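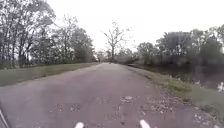
落叶季里的一条老柏油路

塔克代尔(Tukdale)步道从旧货场后门起步,往北走到水闸为止。路是柏油的,铺了36年,中间大修过2次,最近一次还是在水闸换闸门那年,顺带把北段的几百米重新罩了面。其余路段基本保持原样,颜色褪成灰里带紫,裂缝细而浅淡,边缘参差,草从两侧往路面上长。

走这条路的人大致分两拨。早上七点以前是遛狗的和跑步的,下午三点以后是放学的孩子和骑车回家的人。中间那段时间很安静,偶尔有人推着婴儿车慢慢过去。路面不宽,会车时总要有一方让到草上,时间久了,几个弯道外侧的草皮就被踩得发硬。

到了秋天,这条路最主要的事情是叶子。

一侧的高树长得密,叶子落得不齐。有的树十月初就稀了,有的到十一月还满头是绿。叶子落在路中间的不多,风一吹就散开,多数堆到路边,在柏油和草的交界处积成一条带子。干的时候没什么问题,踩上去有声音。连下两天雨以后就不一样了,叶子贴在路面上,底下是一层泥,骑车拐弯容易打滑。

步道的清扫由凯基尔(Kekier)园艺公司承包。他们的做法很简单:平时不管草地上的叶子,只清路面;每隔8天走一趟,用吹叶机从路中间往两边吹,再由后面的人把堆得太厚的地方耙走。雨后加一趟,重点是弯道和排水口。耙下来的叶子装袋,运到南头的堆肥场,去年一个秋天装了4,000袋。

堆肥场只收叶子和细枝,不收草屑。草屑含水多,和叶子混在一起容易结块发臭,得另外堆。叶子堆从入冬放到第二年夏天,翻几遍,筛过之后再送回步道,铺在树根周围。附近的住户也可以自带桶来取,每年五月开放,取完为止。

草地的修剪也在同一份合同里。靠树的一侧有一条宽草带,从林边向路面略微倾斜,生长季里剪得勤,入秋以后拉长间隔,最后一次放在大部分叶子落下之前。剪得太晚,叶子和草绞在一起,刀盘容易堵。剪得太短,冬天草根露出来,坡脚的土会被雨水冲到路上。

比叶子麻烦的是路边。老柏油没有镶边石,铺的时候直接压在碎石上,边缘一年比一年碎。草根钻进缝里,冬天一冻,又撑开一点。巴蒂亚(Bhatia)工程事务所春天做过一次路况检查,结论是路基还算稳,问题集中在表层和两侧。报告给了两个方案:一是全线铣刨重铺,二是只灌缝、补边,把重铺再往后推几年。

镇上选了后一种。灌缝的活在夏天做,天热,缝里干净,材料粘得住。补边要慢一些,得先把长到路上的草切掉,清出碎料,重新夯实,再填柏油。切下来的草皮没有扔,翻过来盖在踩秃的弯道外侧,补种了耐踩的草籽。

也有人希望索性换成浅色的混凝土路面,理由是夏天不那么烫,天黑以后也看得清楚。反对的人多是跑步的,他们觉得混凝土太硬。几次意见会都谈到这件事,最后没有列入计划。照明倒是定了下来,只在南北两头和奇尼马诺(Cinimano)小桥边装灯,中段保持原样,给林子里的鸟和蝙蝠留着。

树的问题要等到冬天再看。叶子落完,枝条露出来,才容易分清哪些是枯枝,哪些只是落叶早。伸到路面上方的枯枝先锯,离路远的留着,啄木鸟用得上。倒下的粗干截成段,码在林边,不往外运。

对平常走路的人来说,需要留意的事不多。雨后骑车靠路中间走,过弯减速;遛狗的牵绳放短一点,路窄,绳子横过去容易绊人。南头停车的地方少,周末上午常常满,从水闸那头进来会方便些。水闸旁边有长椅和水龙头,入冬后停水,第二年三月再开。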